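Flokari Arm Starter Kit: Evaluation Report
Group 4: Zoila Londoño, Sebastián Gaete, Kamran Alipour
Project advisor: Josefina Rivadeneira

1. Purpose

The Flokari kit is sold to schools by Drarnex as a ready-made package for teaching sorting tasks. It comes with control software and a printed lesson guide. Our department asked us to find out if a group with one semester of programming could use it without outside help.

2. Setup

Kamran and Sebastián did the installation in February. The software took most of a morning because the guide was written for an older version. Drarnex support answered our first email the same afternoon and sent a corrected page. Calibration went faster after that.

3. Method

We ran 400 trials of one task: pick up an item and place it in the basket the instructor chose. Items were small office and personal things. Each trial had a limit of 24 seconds. Zoila kept the log and Sebastián restarted the software when it froze.

4. Results

The arm finished within the limit more often with rigid items than with soft ones. Bags were the hardest because the fabric folded between the fingers. We changed the grip force setting 2 times, and the second change helped. The software froze more in long sessions, and we could not find the cause.
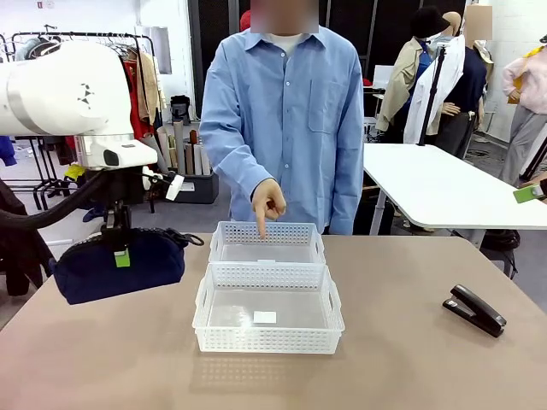
Can the kit be used with ordinary storage baskets?
Any open basket that fits within the arm's reach will work, but its position has to be entered again in the software whenever it is moved.

5. Recommendation

We recommend the kit for second-year classes if Drarnex updates the guide. Spare finger pads should be ordered with it. Our full log has 752 lines and is stored in the department folder under Flokari.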